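Maintenance of Handling Equipment
Handout 7: Looking after the hand-held gripper

Welcome back, everybody. Last week we got through the bench supply and the cable checks, and I promised we would finally get our hands on the gripper itself, so please bring this sheet with you to the lab and let it get dirty. A handout that comes home clean has usually spent the afternoon in a bag!

We will be working on the Vernau hand tool, the one with the black fingers and the threaded brass inserts. Those of you who took the course in November learned on the older Hasus tool, and you will find that most of your habits carry over nicely, though the fasteners are in different places and the stop screw turns the other way. Do have a look at the drawing in the lab binder before you pick up a driver.

Before you start

Switch the tool off at the supply and unplug it. Open the fingers by hand as far as they will go, and lay the tool on the mat with the jaws facing you. Wipe the gripping faces with a dry cloth first, then with a cloth that is slightly damp. Paper dust from cartons builds up faster than you would think, and it makes a kind of gray felt that feels grippy under your thumb and lets go of anything with a smooth print on it. Run a fingernail along each face when you are done. If it catches on something, look closer before you carry on.

Now the inserts. Each one should sit square in its recess and stay put when you turn the screw in by hand. If the insert turns along with the screw, stop there, mark the part with tape and put it in the repair tray. Please don't try to save it with glue (I know, I know, it is tempting, and I have done it myself, and I spent a long evening picking the glue out again).

Setting the grip

Once the tool is clean and back together, we set the grip on a real carton. I like an old, scuffed one for this, as the edges are already soft and it behaves much more like the stock we handle on the Itell line than a crisp new box does. Hold the tool steady, bring the fingers in slowly, and watch the edges of the carton more than the broad face. A carton that leans a little has not necessarily been gripped badly, but you should know which finger is doing the pushing before you touch the adjustment.

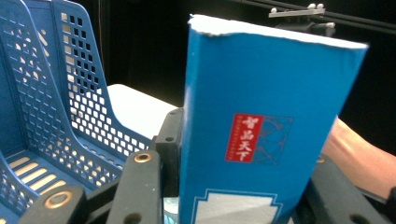

Fig. 4. Carton held upright in the gripper, with a slight lean to the right. Note the brass inserts in the finger parts on the left.

Back off the stop screw a quarter turn at a time and try again after each change. Write every change down, even the ones you undo — especially those, in fact, as they are the ones your partner will try again ten minutes later. When you are happy with the hold, put a paint mark across the screw head and the body so the next group can see at a glance whether it has moved.

Keeping the log

The Delić log sheet has 147 lines, and one line is one check. Fill in the tool number, what you cleaned, what you changed and your initials. "OK" on its own is not an entry, I'm afraid.

For next time

Read section 7 of the lab binder, on jaw wear, and bring your log sheet along. Completed sheets are due 02/03/2020, in the tray by the lab door.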